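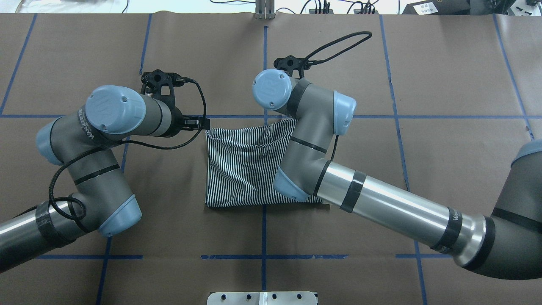 Black-and-white striped fabric on the paper-covered table, blue tape grid underneath.

Cutting striped cotton so the stripes stay straight

Posted by Hanero in Sewing and Fabric, March 2024

I have a piece of woven cotton with black and white stripes that I want to turn into napkins and, if there is enough left, a short curtain for a pantry shelf. My table is covered in brown paper with a grid marked on it in dark blue tape. I thought this would be enough to cut against, but I keep getting napkins that look crooked even when they measure square.

What I do now is lay the fabric flat with the stripes running up and down, line up the bottom edge with one of the tape lines, smooth it with my hands, and cut. The top edge wrinkles and lifts a little when I do this. If I pull it flat, the bottom moves. I have been through two test pieces from the end of the bolt and both came out with a stripe that starts at one corner and has wandered off by the time it gets to the other end.

The fabric has not been washed. I was going to wash the napkins after sewing. I have regular shears and a long metal ruler, no rotary cutter. Should I trust the tape lines or the stripes when the two disagree? And is there a way to keep the top edge down without pinning through the paper?

Zinash Yilma
Trust the stripes. In a woven stripe the lines are made by the warp threads, so they are the grain of the fabric. The tape only tells you where the table is. Also, nobody looking at a napkin sees a tape line, but they will see a stripe running off the side.

First check that it is woven and not printed. Pull one thread out at a cut edge where a black stripe meets a white one. If the thread is the same color for its whole length, the stripe is woven in. If the color is only on one face or changes along the thread, it is printed, and prints are often off grain. Then you have to choose between the grain and the look. For napkins I would go with the look.

Next, wash it before you cut anything. Cotton shrinks, usually more along the length than across, and a square napkin will come out of the wash as a short rectangle. Use the same temperature you will use later. Put a zigzag along the raw ends first or you will lose a lot to fraying. Iron it while it is still a little damp, moving the iron along the stripes. If you push it at an angle you will stretch the cloth on the bias.

The wrinkling along the top sounds to me like the cut end was not straight when it came off the bolt. You are forcing a slanted edge to sit along a straight line, and the extra has to go somewhere. To get a true end, snip into one side, catch a single crosswise thread and pull it gently. It leaves a thin gap all the way across. Cut along the gap. If the thread breaks, cut up to that point and pick up the next one.

Then lay it down again, this time matching the edge of one stripe to a vertical tape line. Put the ruler on the same stripe and draw your line with chalk. For the curtain, allow 8 inches over the finished length for the hem and rod pocket together.

For holding it down, use weights. Cans of soup work. Put them inside the cutting line and leave them there until you have gone all the way around.

Fistum
I just tear it. Snip and rip, it goes straight across every time. The edges curl a bit but you can iron them. Doesn't work on everything, so try it on a scrap.

Magnusson
Agree with washing first. I skipped that on a set of 40 napkins for a family reunion last May and had to rehem most of them.

I would not tear this one, at least not along the stripes. On some striped cottons the dark threads are a different thickness from the light ones and the tear leaves a puckered edge that never irons out completely. Across is usually fine.

Check the tape too. Measure both diagonals of one square in your grid. If they are different, the square is leaning and anything you line up on two sides will lean with it. Mine was off by a quarter inch because the paper had shifted after I taped it.

Hanero
Thank you all. I pulled a thread and it is woven, white all the way along. The diagonals were not equal either, so I will redo the tape after I wash the fabric. The end from the store was slanted by close to an inch.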